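Sorting and Folding Household Laundry by Fabric Type
Project report, second term
Keabetswe Potgieter and Chinyere Ekpo, Textile Care group, Tunville

Last updated: 2022-10-15

1. Introduction

In our project we study a very common problem at home. Clothes of different colors and fabrics are put together in one pile, and later somebody must separate them and fold them. We wanted to know if it is better to separate the whole pile first, or to take one piece, fold it, and then take the next.
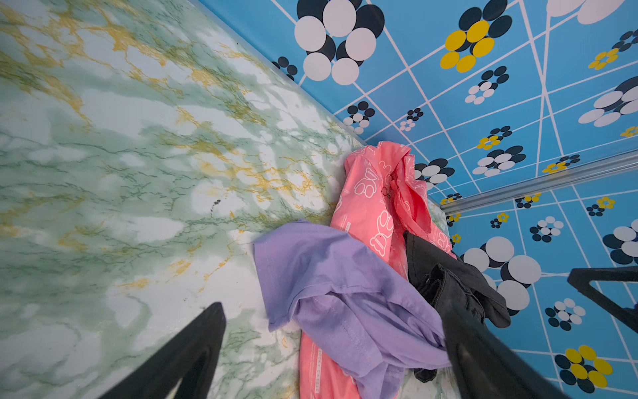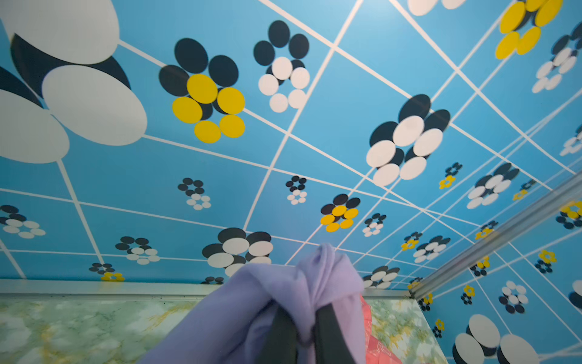
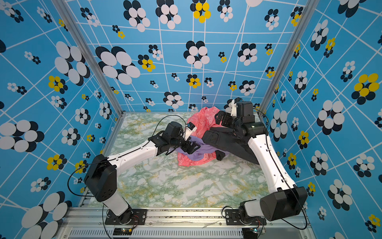

Figure 1. Lavender-purple cloth and part of a pink or pink-red one, in all three views.

2. The clothes

The small pile has three pieces: one pink, one purple and one black. We chose strong differences in color because we did not want mistakes about which piece is which. The pink one has white printed designs, and one of them looks like the outline of a bear. There is also a strip of letters on it which starts with the word "LUCKY". The purple one is plain lavender and has a wide hem with a straight stitch.

The surface has a marble pattern with green, white and yellow parts. At first we were worried that light clothes would be difficult to see on it, but the lavender color was clear enough for our work. The blue panels with flowers were already chosen before we joined the project in June, and we kept them for all the trials.

3. Method

We compared two methods. In the Bako method, all the pieces are separated before any folding begins. In the Wurham method, the top piece is taken and folded while the others stay in the pile. The names come from the two study rooms where we wrote the first plans. For both methods the pile was made again before each trial, and the clothes were dropped, not placed by hand in a nice order.

We made 60 trials for each method. The time was started at the first touch of a piece and stopped when the last piece was folded. All times were written in a shared table which we call Urnetti.

4. Results

The mean time for the Bako method was 195 seconds, and for the Wurham method it was 184 seconds. The difference is small. We think it comes from the extra movement, as every piece must be put down and then picked up again.

The most difficult situation was when one piece was lying over the middle of another. If the upper piece was pulled quickly, the lower one came along with it and lost its position. It was better to lift the upper piece first and only then to move it to the side. In 2 trials the pieces could not be separated in the first attempt, and we did not include these times in the mean.

5. Discussion

The surface was smooth and this had an effect on folding. A light cloth can slide when only one corner is moved. We have not tested a rough surface, so we cannot say how much time is lost in this way.

We also did not use socks or very small pieces. For a real family laundry this would be necessary, and we would like to add them in the next term together with one large towel.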